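Product Review: Edska Bottle Warmer and Night Feed Station
Fonercombe Parent Resource Library, equipment reviews, 6/18/24

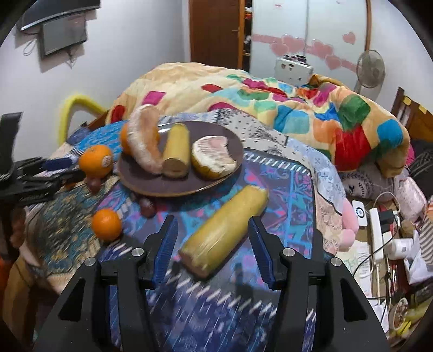

Fruit on a dark plate, with a cut yellow-green piece held in front.

The Edska is a countertop bottle warmer with a covered compartment for measured formula and a low night light. The Library holds 2 units for loan to families with infants under six months. This review draws on the comments returned with the loan forms and on our own checks of the equipment.

Warming is even and the controls are simple. A chilled bottle of standard width is ready in a little under five minutes, and the warmer switches itself off at the end of the cycle. Parents feeding a slow or sleepy baby valued the hold setting, although milk left over from a feed should still be thrown away. Wide-necked bottles fit only with the collar removed, a point the instruction leaflet leaves to its 11th page.

The night light is well judged for feeds in a shared bedroom. The end-of-cycle tone is less so. It cannot be turned down, and several families reported that it woke a baby who had only just settled.

Cleaning takes more effort than with the Lencho model we reviewed last August. Scale collects beneath the heating plate and the basin does not lift out.

At 80 pounds the Edska costs more than the Sirnov, which warms as quickly but has no storage compartment or light. Families who prepare most feeds in the kitchen will find the cheaper warmer sufficient.

Rating: recommended for night use, with reservations about the tone. Both units may be reserved at the front desk for a loan period of two weeks.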